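Notebook, Flosholm bench, March

Started 9:00. Bin picking demos on the KUKA, driven from the remote station. Goal for the block is 60 usable demos before we retrain. Jhun Salazar driving, me logging.

Checked the bin clamps first. Last week the bin crept toward the front during a hard push against the wall and we lost a morning to shifted start poses. Re-zeroed the wrist and saved the home pose under a new name, so please don't overwrite it.

Control loop felt laggy at the start. Jhun dropped the translation scale to 30 per cent for the last bit of the approach and that made the grasps much easier to line up. Full scale is still fine for the moves above the rim.
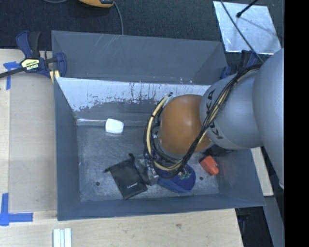

Arm in the bin, four items on the floor. Black drawstring pouch near the centre, blue item beside it under the cable loop.

The pouch is the hard one to teach. From straight above, the fingers tend to skid over the fabric. Coming in on a tilt and closing slowly works better, but it makes for long demos and Jhun's pauses end up in the recording. I'm trimming any stretch with no motion over 2000 ms. Raw files stay on the Dratell drive.

Watch the cable loop when working close to the right wall. Don't rotate the wrist past the soft limit to save a regrasp.

To do:
Ask Bielecka about a shorter hose.
Label failed grasps separately, keep them.
Rerun the pouch set with the tilted approach only.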